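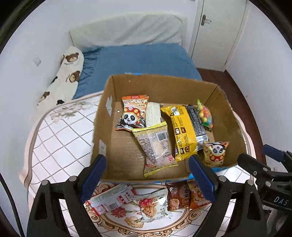 Niamh Ó Gríofa asked after the last edition whether a snack box has to be sorted by flavour before it goes in the cupboard. It doesn't. Sort by size and by how easily a thing crushes, and leave flavour to whoever is eating.

## 4. Filling the box

Use any cardboard box with a flat bottom. The Salville guest rooms take one box each, kept to 540 g of snacks so that it can be lifted down with one hand.

1. Open the top fully and fold the flaps out of the way, or trim them off. A ragged rim does no harm.
2. Press down any old labels or tape on the inner walls. Loose corners catch on thin wrappers.
3. Put the box on a table and lay the larger bags flat on the bottom, lengthwise.
4. Set small, narrow packets beside them.
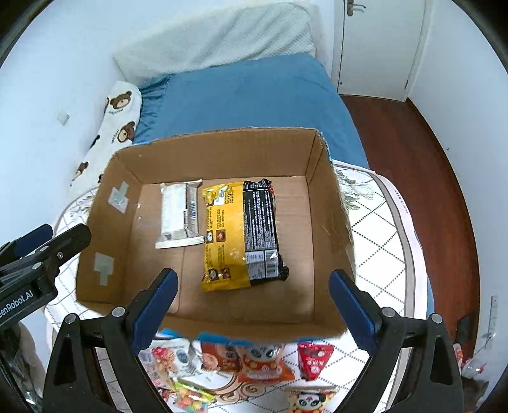 *Fig. 4.2 Large bag in the centre, small packet to its left.*

5. Read the back of each package as it goes in. If the date is before the end of September, keep it out for the front row.
6. Add the remaining flat packets. They may overlap, but don't stack more than 2 deep.
7. Stand upright bags in the corners last, and lean small bags of sweets against a wall of the box.

**Note:** Packets with foreign-language labels go in like any others. Write a translation of the ingredients on a card and keep it in the lid of the Kopecký tin – not loose in the box, where it gets thrown out with the wrappers.

**Caution:** Do not press on puffed snacks to make room. Start a second box.

## 5. Emptying and checking

Empty the box completely once every 20 days. Tilt it slowly over a rug or a clean cloth and support the bottom with your other hand.

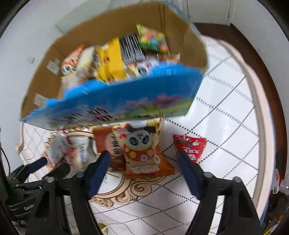
Erzsébet Lengyel would sooner take everything out by hand, on the grounds that biscuits break when they are tipped. For boxes holding mostly biscuits, do it her way and skip step 1.

1. Tip out the contents a few at a time.
2. Check each seal, pressing lightly along both ends. Discard anything split.
3. Wipe the inside of the box with a dry cloth. Never use a wet one on cardboard.
4. Check the bottom seam. If it gives, tape it from the outside.
5. Refill as in section 4, with the oldest dates on top.

Record the check on the sheet inside the cupboard door – initials and date are enough.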